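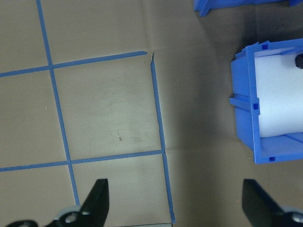 Atetstead, March

Bench and Work Surface Walk-Round, with comments
Sorting room, Camenzind building
Walked by: Bernadette Courtois
Read and countersigned by: Marjatta Lindqvist

Good morning, everybody, and thank you for leaving the room the way you did last night, which made my round a good deal quicker than the one before it. As usual I have put a mark against each point (OK, Fix, or Watch) and then rambled on underneath, and you are welcome to skip my rambling wherever the mark says OK. Marjatta has already been through it with a pencil and her remarks are in where she made them.

Section 1. The cardboard work surface

1.1 Surface lies flat, no lifted corners or ridges that could tip a part over
Mark: OK
I ran my palm over the whole of it from the door side to the window side, and it sits nicely. There are faint creases and a few scuffs, and I would be surprised if there weren't on a sheet that gets used every day. None of them would catch a sleeve.

1.2 No tears or loose flaps
Mark: Fix
We have one small torn flap of cardboard standing up from the surface, right beside the cut end of the upper cross strip of blue tape. It is a little thing, but little things sitting next to a tape end have a way of getting picked at by whoever is waiting for the next tray (I have done it myself, I confess!). Please press it down and put a short piece of tape over it, smooth side up, or trim it off close with the safety cutter. Don't pull it. If you pull, you will take a long strip of the top layer with it and then we are changing the whole sheet.
M.L.: Trim it, please. A patch there will muddle the line.

1.3 Stray marks
Mark: Watch
Near the middle of the taped part there is a tiny dark mark, short and slanting, that could be a tick from a pen or could be a nick in the card. I went back to it twice with my reading glasses and I still wouldn't swear to either. It does no harm where it is. I only mention it so that if there is a bigger mark in the same spot next month we will know it has grown. And if it is pen, a friendly reminder that we write on the labels and not on the table.

1.4 Clean and free of crumbs, grit and glue
Mark: OK
Wiped over with a dry cloth. Please keep it a dry cloth. Somebody used the kitchen spray on the old sheet and it puffed up like a biscuit.

Section 2. The tape grid

2.1 Strips stuck down along their whole length
Mark: OK, with a grumble
The blue painter's tape is a bit wrinkled in places where it was pressed down. I went along each strip with a thumbnail and nothing came up, so I have passed it. For the next grid, may I suggest laying the strip out at full length, holding it a little taut, and lowering it from one end to the other. The bone folder from the label drawer is lovely for this and hardly ever gets used.

2.2 Ends cut clean
Mark: Fix
One of the long strips has a torn, uneven top end. It's the one farther over toward the bin. The cross strip near it has been properly cut, so we know somebody had the scissors out! Square off the torn one when you are doing the flap in 1.2 and the two jobs can be done in a minute. Tape that has been torn starts to lift at the ragged bits first, and then it collects fluff, and then it is my job to scrape it.

2.3 Lines readable from the working side
Mark: OK
I can see the squares perfectly well from the stool. The blue shows up against the tan card and I wouldn't change the color for anything, although I know the Flullier catalog has a yellow that some of you are fond of. The edges are slightly uneven if you put your nose to them. From a sitting position they read as straight, and straight to the eye is what the sheet asks for.

2.4 Cross strip meets the long strip
Mark: Watch
The lower cross strip runs over and meets the long strip as it should. The upper one ends just short of it, so that square has a small gap at its corner. I have not marked this as a Fix because the rule says the squares must be "clearly bounded" and I think any reasonable person would call it clearly bounded. Marjatta is stricter than I am.
M.L.: I am. Close the gap when the grid is next laid, no need to do it before.

Section 3. Bin and roll

3.1 Bin in its place, to the right of the grid
Mark: OK
The blue plastic bin is on the right, clear of the tape, with open card between the two, which leaves elbow room. It sits at a slight angle. I am not going to be fussy about an angle, but if it starts creeping over the tape then I will be.

3.2 Bin holds only what belongs in it
Mark: OK
The white roll was in there when I came by. Please go on treating the bin as the home for the roll and nothing else: no blades, no spent tape, and for pity's sake no apple cores. A hand goes in there without looking, and that is the whole of my argument.

3.3 Replacement roll in the store cupboard
Mark: OK
Second shelf, behind the Latport gloves. The last delivery was a carton of 129, which I believe was meant for the whole building and came to us by mistake, so do be neighborly if the people downstairs come asking.

Section 4. Light

4.1 Working area evenly lit
Mark: Watch
I want to spend a moment on this one. The left side of the table is bright and pleasant, and then it gets darker and darker as you go right, with a broad soft shadow lying over the card between the tape and the bin. You can still see what you're doing. But anything small and brown put down in that stretch could be missed, and the eyes get tired going back and forth from bright to dim. The guidance sheet on our wall asks for 600 lux across the surface and I don't have a meter, so I can't tell you what we have. I have asked to borrow the one from the Camenzind front office. Until it comes, please do your close sorting over on the left.
M.L.: If the reading on the right is low I will sign for a second lamp. Clip-on, please, nothing with a base on the table.

4.2 Lamp cords tied up and away from knees
Mark: OK
Tied with the cloth ties, both of them. Thank you to whoever replaced the wire one.

Section 5. Around and under the table

5.1 Floor clear for an arm's length on the working side
Mark: OK
Swept, and the mat is lying flat at last.

5.2 Stools steady
Mark: Fix
The tall stool has a rubber foot missing again. I have put it out in the corridor with a note on it, and I would be grateful if it did not wander back in before it has been mended. There are spare feet in the tin marked 13 in the workshop, and they push on with a bit of soap.

5.3 Cutters closed and hung up
Mark: OK
All on their hooks, blades in.

5.4 First aid box stocked and in date
Mark: OK
Plenty of plasters. The eyewash bottle is good until after summer.

Section 6. Paperwork

6.1 Sheet change recorded
Mark: Fix
The card on the wall has no entry for when the present cardboard was put down. We change it after 2000 trays or when it gets past mending, whichever comes first, and without a starting count I can't say how far along we are. If you were the one who laid it, please fill in what you remember, even if it's only the month.

6.2 Last round's fixes closed
Mark: OK
Both done, initialed and tidy.

To do before the next round
Flap beside the upper cross strip: trim (1.2)
Torn tape end: square off (2.2)
Light reading on the right side: Bernadette, when the meter arrives (4.1)
Stool foot (5.2)
Starting entry on the wall card (6.1)

If you close one of these, put your initials beside it on the paper copy by the door and drop the pencil back in the cup. I'll be round again first thing next month, before the kettle goes on, and you can catch me then if anything in here strikes you as unfair.

B. Courtois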